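Tender: setting up and looking after the simulated kitchen cell

Hi, I'm Jade Gosling and I keep the Tender kitchen cell running. If you've just cloned this and want to see a gripper reach for a microwave knob, you're in the right place. Everything in the cell is simulated, but it still needs setup and regular care, and I've broken it often enough to have opinions!

What's in the folder

The cell is one arm, one gripper, a countertop with a microwave, and a sink with a faucet next to it. Scene files live in cell/, joint limits and gains in config/, and recorded runs in runs/. There are 400 runs in this release, split by task. The knob tasks come first because those are the ones people write to me about.

First start

Install the requirements, then run the reset script before you launch anything else. It puts the arm in its home pose and sets both knobs to zero. If you skip it you'll inherit whatever pose was saved last (ask me about my August). Then load the scene and let it settle for 200 steps with the controller off. The arm sags a little while it settles and that's fine. If it keeps sagging, your gravity compensation flag is off. It's in config/arm.yaml, near the bottom, and yes, I should move it.

Homing the gripper

The fingers need to be homed once per session. Close them all the way, wait for the width reading to stop changing, then save that value as zero. I used to do this by hand and got a different zero every time, so now there's a script called home_fingers. Please use it.

Knob alignment

Most of the maintenance goes here. The knobs are hinge joints, and if their axes drift from the panel even slightly, the fingers climb up the edge and slide off. Bring the gripper in low and slow, stop short of the panel, and check the finger angle from the close-up view before you make contact.

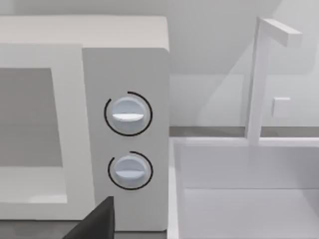
If the angle looks wrong, back out and fix the approach pose. Don't crank up the grip force, because you'll get a turn that works once and then shoots the knob past its limit on the next try. I keep damping at 7 for both knobs. Wubshet, our older scene, used 24 and felt like stirring cement.

Known problems

The lower knob sometimes reports a tiny rotation right after reset. Step the scene once and it clears. The faucet lever has a collision shape that's a bit fatter than it looks, so leave extra room if your path swings to the right. Runs recorded with the Virness controller need their timestamps shifted before you can replay them, and the script for that is in tools/.

If something else comes loose, open an issue and attach your config plus the last log. I check most mornings.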